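Minutes of the cell safety and fault review
Friday, October 25, 2019
Disuscombe site, upstairs meeting room
Present: Rimow (integration), Giller (maintenance), Montoya (controls), site safety

1. Previous minutes
Accepted with one correction. The gripper pads were last changed in July, and the log has been amended to match.

2. Grip force fault, two-arm writing cell
Controls reported that the right arm had pressed past its contact limit during the marker task. The arm should stop when the tip meets the board. On fault 7 it kept driving until the joint torque limit tripped, and the marker slid back in the fingers. No one was inside the fence and no damage was found on the board frame.

The log shows the force reading frozen at its last good value for 500 ms before the trip. The controller took the frozen value as valid. Montoya has reproduced the same freeze on the bench by flexing the sensor cable near the wrist connector.

Maintenance noted that the cable is the original from 2016 and has no strain relief. It passed a continuity check when still and failed when bent.

Work at the cell, gripper fingers closed on the part:

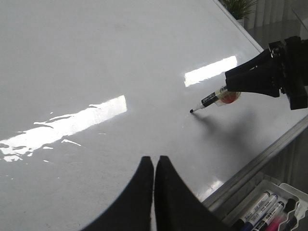
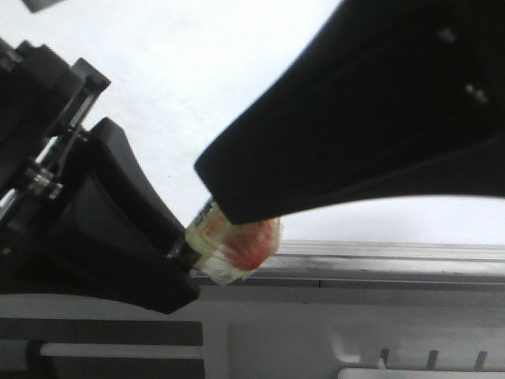 Rimow asked whether a stale reading could be caught in software while the cable is on order. Montoya replied that a time stamp check was possible, but that it would stop the arm on every short network delay as well, and that the cell would then be down more often than it is now. Rimow accepted this for the test period and asked for the stops to be logged separately from true contact faults.

3. Restart procedure
After the trip the arm was restarted from the panel with the fingers still closed. The current instruction does not cover this case. Agreed that the part is to be supported by hand tool before the fingers are opened, and that the arm is to be moved clear of the board at reduced speed - no automatic homing after a force trip.

Giller raised the fence gate switch, which is slow to report closed. To be treated as a separate item at the next review.

4. Actions
Giller: replace the wrist sensor cable on both arms, add strain relief, flex test before return to service.
Montoya: add the time stamp check and a separate fault code.
Rimow: rewrite section 27 of the operating instruction and send it to site safety for approval.
Site safety: hold the cell in reduced speed mode until the first two actions are closed.

5. Any other business
Spare pads are out of stock. Giller to order.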